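**Gerndale office cleaning plan cuts spray, keeps the cloth**

23 Feb 2022

Tenants at the Gerndale business center will be asked to wipe down their own shared tables from April, under a plan that management says will save money and that some of the people doing the wiping think will mostly save somebody else money.

The building's cleaning contract with Forkora now covers desks, break corners and meeting tables every evening. Under the new terms, Forkora crews will still do floors, restrooms and trash. Tables, microwaves, refrigerator doors and the like pass to the tenants, who will each get a starter pack of microfiber cloths and a one-page guide.

Management puts the saving at $2,978 a month across the building. It has not said how much of that will show up in service charges. A notice sent to tenants says only that the figure "will be reflected in due course," a phrase that has appeared in Gerndale notices before - most recently over the elevator repairs, which were billed in full.

The guide claims a damp microfiber cloth is enough for everyday dust and fingerprints on hard white surfaces, with no spray needed. That is fair as far as it goes. A decent cloth will lift most of what lands on a table in a day. Dried coffee is another matter, and so is whatever builds up on remote controls and microwave handles, which the guide covers in a single line: "wipe as required." It does not say who decides what is required, or who washes the cloths.

The last point may turn out to be the expensive one. The packs come from Ison, which is supplying 758 cloths in the first delivery, and the guide recommends laundering them after each day's use without fabric softener. The building has no washing machine. Tenants can take the cloths home or buy more at $1,439 per bulk case, a price several of the smaller firms said they would not be paying.

A trial on the Montes floor last fall is cited as proof that the plan works. The notice reports "100 percent participation," but the measure was whether each office had collected its pack. No check was made on the tables, before or after.

Comments on the plan are open to all tenants until the end of the month. Management said the contract change has already been signed.

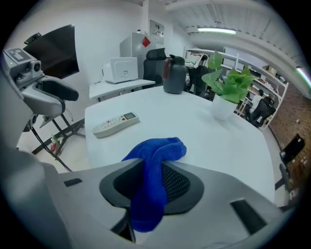
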